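Resealing the counter seam, and what I changed this time 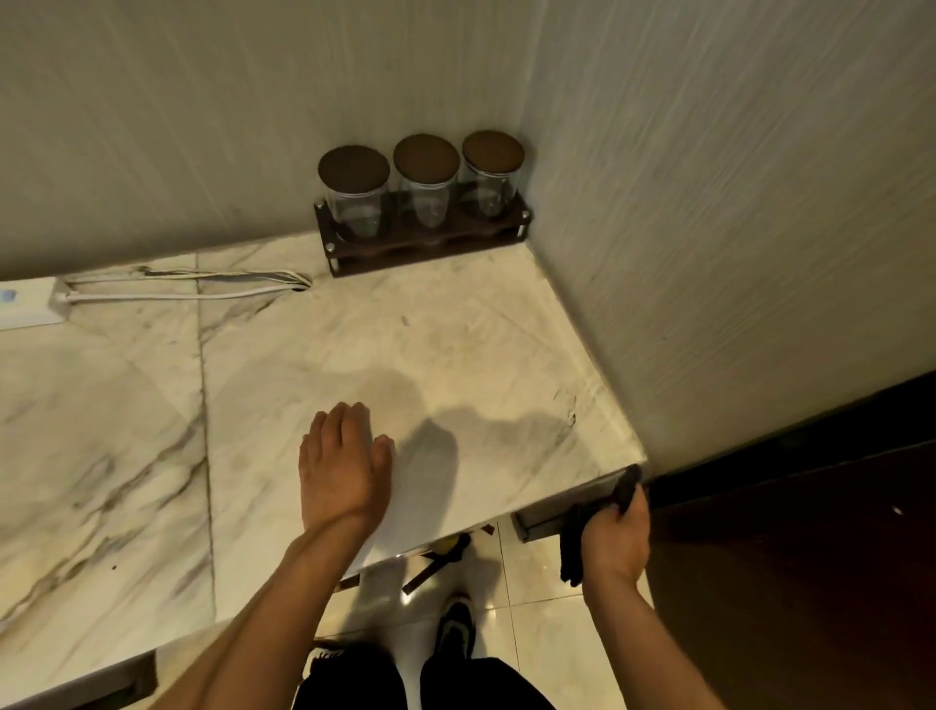 Back corner of the counter, with the seam between the two slabs.

The first time I sealed this marble I followed the label and got uneven results. The label assumes one continuous surface and a warm room. I have two slabs and a kitchen that sits near 60 degrees in November, so I kept notes for the second round.

Sealer for marble is a penetrating type. It goes into the pores and slows down oil and water. It does nothing against acid. Lemon juice left on sealed marble will still etch it, because etching is a reaction with the calcite itself. Jade Zacharias pointed this out in a comment on my last post and she was right. The dull spot I blamed on bad sealer was an etch mark, and more sealer would not have fixed it.

Test before buying anything. Put a spoonful of water on the stone and time it. If the stone darkens within 5 minutes, it is taking in water and sealer will help. My left slab darkened in under 5. The right slab had not changed at 30, so I left it alone apart from a strip next to the seam.

I used Lorkari, the solvent-based one, 1000 ml. I had Scanlon left over from before but the can had been open too long. Procedure:

Wash with neutral cleaner, rinse, dry overnight.
Wipe on a thin coat with a lint-free cloth.
Wait 10 minutes. Keep the surface wet.
Buff completely dry before it hazes.
Second coat after an hour if the first soaked in fast.

The seam filler is a separate material and does not absorb sealer. Anything left sitting on it turns tacky. I went over it with a dry cloth right after each coat, which I skipped last time.

Total use was about 38 ml for both coats, so the bottle is far larger than this job needs. A smaller size would have cost less than half. I will repeat the water test in spring and post the times for each slab.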